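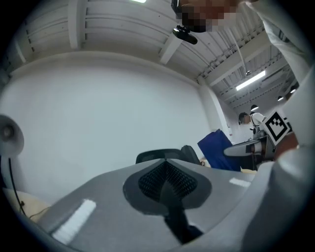

Boltow parish, two baptisms, same name: one man or two?

plerkitz
Joined in August, posts: 22

I have a Thomas Bosman baptized at Boltow in 1791, father John, mother Ann. A second Thomas Bosman, also son of John and Ann, appears in the same register 5 years later. No burial for the first child. Most online trees merge them and give the 1791 date. Is there a standard way to resolve this?

gdevadiga
Reused name usually means the first child died. Check the bishop's transcripts for the burial. The Boltow register has a gap in the burials and the transcripts cover part of it.

stelton_lines
Disagree with "usually." Two couples named John and Ann in one parish is common. I have 2 in Stelton, married in the same decade, and it took land tax records to separate them. Does the register give an occupation or abode?

plerkitz
1791 says "of the Mill." The later entry has no abode. Transcripts checked on film, item 3281. Burials for 1793 are missing there too.

stelton_lines
Then you can't assume one couple. List every child of John and Ann Bosman in date order. If any two baptisms are less than nine months apart, and neither child was baptized late, you have two families.

gdevadiga
That test only works in one direction. Normal spacing doesn't prove a single family. I would look at the age at death of the adult Thomas first. If he lived past 1841, the census gives an age, rounded down to the nearest five for most adults that year. 1851 is better.

plerkitz
1851 has him at 55, born Boltow. That fits the later baptism.

stelton_lines
It fits. Ages in 1851 are often off by a year or two, seldom by five. I would still want a will.

gdevadiga
Agreed on the will. I would enter the later baptism as probable, keep the 1791 child as a separate person with no death date, and cite both entries in full.
Geetha Devadiga

plerkitz
Entered that way. John's will is indexed under Bozman, copy ordered.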